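Water tastes of plastic after it stands in the cup
Posted by Ulness, 23 Mar 2026

Hello all. I moved to a flat in Rarkden in February and I have a small problem with drinking water. From the tap it tastes normal. But if I leave it in a cup on my desk for the evening, it gets a flat taste, a little like plastic. I tried the kitchen tap and the bathroom tap, same result. The building is old and I don't know what the pipes are made of. Is it safe to drink? Do I need to buy a filter? The shop offered me one for 17 a month and I think this is expensive for only me.

Magsi
The flat taste is usually normal. Cold water warms up in the room and some of the chlorine leaves it, so you notice other tastes more. The cup can also matter. Plastic keeps smells from coffee, juice and dish soap, even when it looks clean.

You can do a simple test before you pay for anything. Let the tap run for 2 minutes in the morning, then fill one glass and one of your usual cups from it.

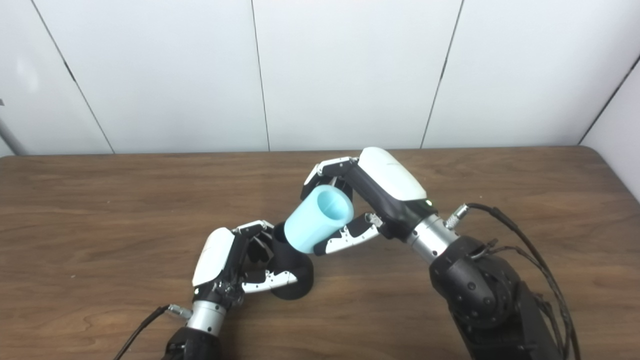

Cover both and leave them until evening, then taste. If only the cup has the bad taste, wash it with baking soda and warm water, or replace it. If both taste bad, ask your landlord about the pipes – and ask also when they were last changed. Taste alone cannot tell you if water is safe. For lead, for example, you need a laboratory test.

Plamora
Just buy the filter. I have had one for years and never think about it.

Ulness
Thank you, Magsi. I did the test and the glass was fine, the cup was not. I will still write to the landlord about the pipes.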